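**Setavo puts two-armed folding tables to work at its Cumham laundry**

CUMHAM, January — I'm Maham Niazi, and I run the floor at Setavo's garment laundry here in Cumham. Our press releases usually come from the front office, but this one is about my crew's day, so they let me write it (thanks, Renji!).

Starting this month, part of our sorting and folding work goes to a pair of robot arms. We wash uniforms for clinics and care homes, about 3,000 pieces on a busy day, and every one of them comes out of the dryer in a knot. Somebody has to find the two ends, pull it straight and lay it flat before it can be folded. I did that job for years and my shoulders still remember it.

We call the project Huvumora. Renji Koyama and Haris Ghauri have been teaching the arms in our development room, one garment type at a time, and we're beginning with the plain stuff before we go anywhere near buttons or long ties.
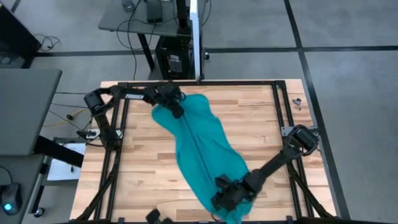 *Two arms stretch a teal garment between their grippers on the Huvumora development table.*

So what changes for the people? Our folding crew is 10 strong and it's staying that way. Four of them are moving to inspection and mending, which pays a bit more and can be done sitting down. The others will take turns looking after the tables, and they'll keep folding the tricky pieces by hand — fitted sheets, mostly, and anything with elastic. Shift hours stay the same.

Adjoa Eshun has folded here longer than anyone, and she was the first to sign up for training. "I told Haris it was grabbing too far from the hem," she said. "He changed it, and then he asked me what else I'd noticed. I had a list."

I like that list a lot! It's taped up by the break room and people keep adding to it.

We're setting ourselves a modest target of 750 pieces a day through the tables by the end of spring. If the arms are slower than that, we'll adjust the plan and keep folding.

Customers don't need to do anything. Pickup times, bagging and labels are all the same as before. If you'd like to come by and see the tables, call the Cumham front desk and ask for me or Mehwish Hayat. Mornings before 10 are best, while the first loads are still in the wash.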